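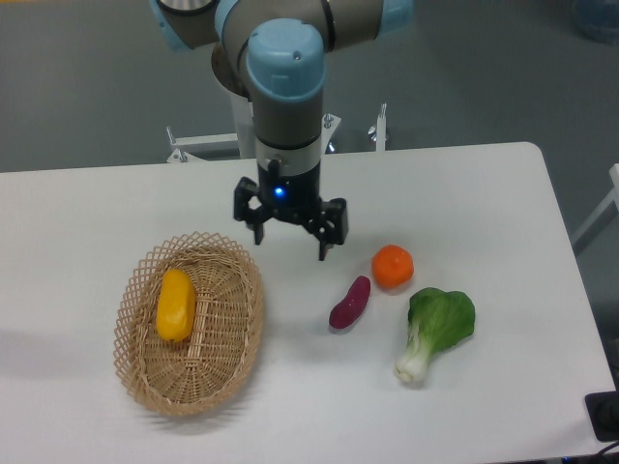
Table and basket check, vegetable sorting room, Soltwood. We make this check before the first vegetables of the morning and again after lunch. The purpose is that food lies only on clean surfaces and that no person cuts a finger on a broken basket. With a light wicker basket on a white table, as we have now with the yellow pepper lying in it, dark crumbs and bits of leaf are easy to find, so please look well also under the basket. Write your comment the same day, also when all is in order.

1. Table top
Wiped with warm water and Vekia soap, then dried with a paper cloth.
Result: OK
Comment: One grey mark did not go away with soap. It is a stain and not a scratch, I felt it with the nail.

2. Table edges and corners
No sharp places, no loose parts.
Result: OK
Comment: None.

3. Table height and load
Height 70 cm. Load not more than 800 g in each basket.
Result: OK
Comment: The kitchen scale from Grendberg needs a new battery. I weighed with the old one.

4. Basket, rim
Pass the hand slowly along the open rim, inside and outside. Broken ends must be cut or the basket taken away.
Result: OK with remark
Comment: 2 rough ends, cut and made smooth with sandpaper. Check again in January.

5. Basket, bottom
Take everything out and look at the weaving against the light. Shake over the bin.
Result: OK
Comment: Some dry soil came out. The potatoes should be brushed before they come in the basket.
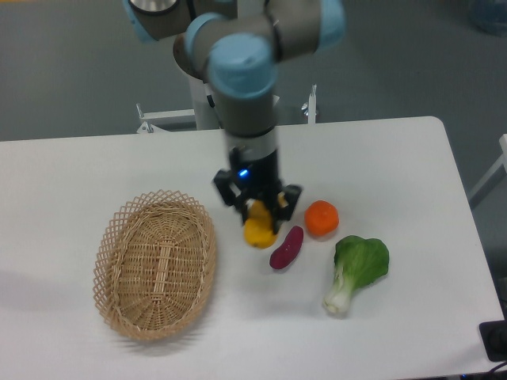

Point 5: basket empty, yellow pepper above the table, sweet potato and tangerine on the table.

6. Vegetables and fruit
Look for soft spots, mould and cuts. Peppers also at the stem.
Result: Not OK
Comment: From the Valcárcel box I threw away 4 tangerines with soft skin. The rest of the box is good. The supplier is informed.

7. Floor near the table
Dry, no peel, nothing to step on.
Result: OK
Comment: The mat by the door moves when you walk on it. It is not dangerous yet but I would like a heavier one.

Open points: battery for scale, mat by the door. Please sign on the paper list also.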